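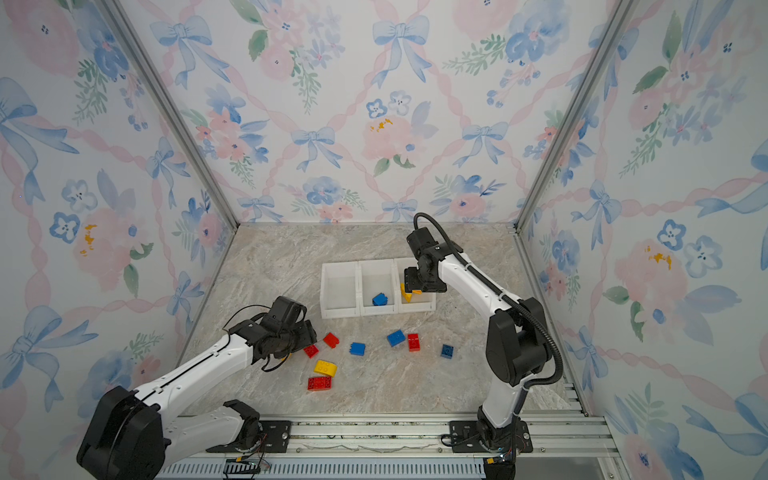
I have a soft spot for sorting by color, and I've had it for as long as I've had a floor to sit on. Give me a heap of mixed-up blocks and somewhere to put them and I'm happy until supper. There are grander ways of putting toys away, by size or by set or by whatever it was you were building when you got called to the table, but color is the one everybody understands without being told, including people who can't yet tie their shoes. It also means you can stop any time. One blue block in the middle bin and a yellow one in the bin on the right, and you can already tell what the plan is, even with plenty still lying about on the floor. And then there's the wallpaper! I'll get to the wallpaper, I promise, I've been looking forward to it all week.

Our gallery pages at Lultudach started in October as a place for rooms and corners that have something going on in them, and so far we've had a good many kitchens, a lovely long run of hallways, and one pantry that brought in more mail than all the kitchens put together. We haven't had nearly enough toys. I mean to put that right with a small one about blocks and bins, and since (as usual) I couldn't keep my captions short, pour yourself something first.

Red, yellow and blue. I've seen toy boxes with lilac in them, and a sort of salmon, and I have nothing against either, but the old three are still the ones I'd pick for sorting. You can tell them apart across a room and in poor light, and they look cheerful together when they're all mixed up, which they will be again by tomorrow. 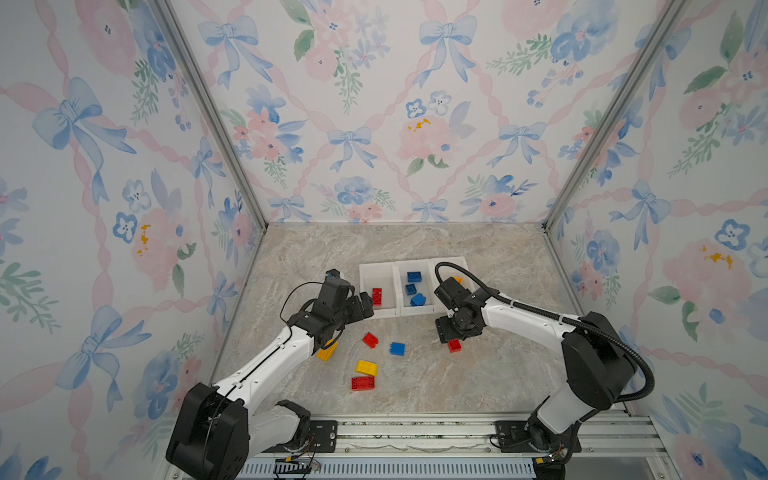
Dhanial Jamis
Gallery editor, Lultudach
Posted Dec 24, 2025

Red on the left, blue in the middle, yellow on the right. Blue is well ahead at this point, and red has just the one brick to its name with several more still out on the floor. I always end up rooting for whichever color is behind.

Now, the wallpaper. Pink ribbons twisted into a lattice, fat soft roses, blue flowers, sprigs of green and then those pale blue bows wherever the ribbons cross, all of it on white and all of it looking as though it was done in watercolor. My grandmother had something in this line in her back bedroom in Fistbridge, and I spent a lot of afternoons in there supposedly napping and in fact following one ribbon with my eyes to see where it came out. I never did find the end of it. I had a car on that bed, too, a tin one, and it drove up the wall along the ribbons and stopped at every bow to let passengers off.

So I'm biased, I admit it. But I do think a busy pattern is kinder to plain toys than people expect. You'd worry that all those roses would make a muddle of things, and what happens for me is the opposite: the paper is all pale, so the bricks stay the brightest things around. If the flowers were scarlet I might feel differently. A friend papered her playroom in big orange poppies once, and for two years you couldn't find a red crayon in there if it was anywhere near the wall.

The floor helps as well, with its soft grays and beiges and a bit of pattern like marble. I'm very fond of a quiet floor under toys, and I say that as a person who put down a rug with a town printed on it (roads, duck pond, fire station) and then lost half a farm on it. Everything small and green simply went to live by the pond.
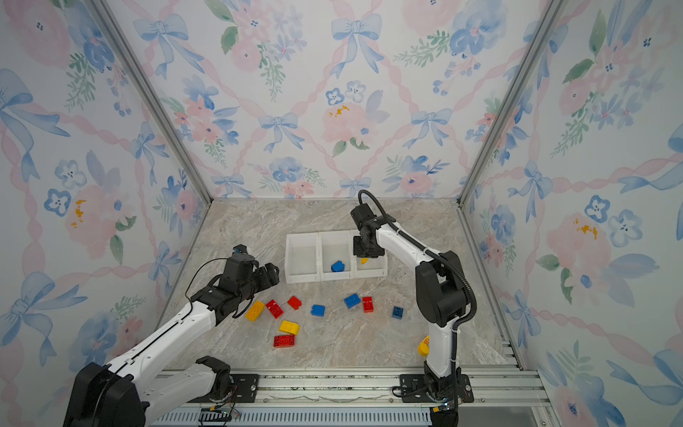
One reader wrote in after the hallway pages to say that she'd given up on color years ago and sorts her children's blocks by shape, long ones in one tub and everything else in another, because her son will not start building unless he can find a long one first. She says the tubs look terrible and the towers are excellent. She also wanted me to know that lids are the enemy of tidying, and that every lid in her house is now under a bed.

I can't argue with her about the lids. Open tops all the way, please! A block should be able to go in with a drop and a clunk and no further business. I'd add a word for see-through sides, or even cloudy ones like these, where you can look in from above and get a fair notion from the side too. I bought a set of very handsome lidded boxes for our own front room, solid, dark green, nicely made, and I have opened the wrong one first every single time.

As for shape, I think she's right about the towers. If the blocks are mainly for building, you want the useful piece close by and you don't care what color it is. Color sorting is more of a game in itself, something to do with the blocks when you're tired of making things with them, and I find it wonderfully restful. My one rule is that a color keeps its place. If red lives on the left today then it lives on the left next week, and anybody wandering in halfway through can take up where you left off. We tried moving ours round once for a change and there was very nearly a strike. 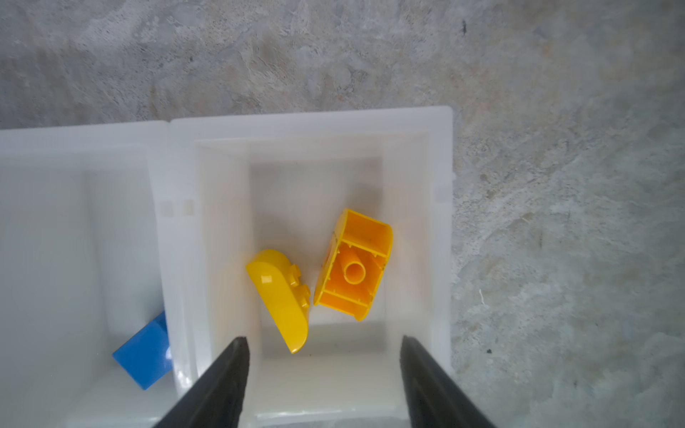 Which brings me round to odd pieces, the ones that aren't plain oblongs. A curved slope is my favorite of the lot. It makes a roof or a nose or the front end of a train, and a matching pair back to back makes a decent hill. If you sort by shape they need a home of their own, and it's always a rather small and lonely one. If you sort by color they just go in with their cousins, whichever way up they happen to land, and you come across them again when you're rummaging for something else.

I like a glossy yellow one best. Somewhere in our attic there's a bag of them, scuffed nearly matte, that have been the sun in more block pictures than I could tell you.

Next up on the gallery pages is sewing boxes, and I'd love to see yours, tangled or otherwise. If you've got flowered wallpaper behind it, so much the better. Pictures can go to the usual Lultudach address, and do tell me where your scissors are kept, as mine are never there when I look.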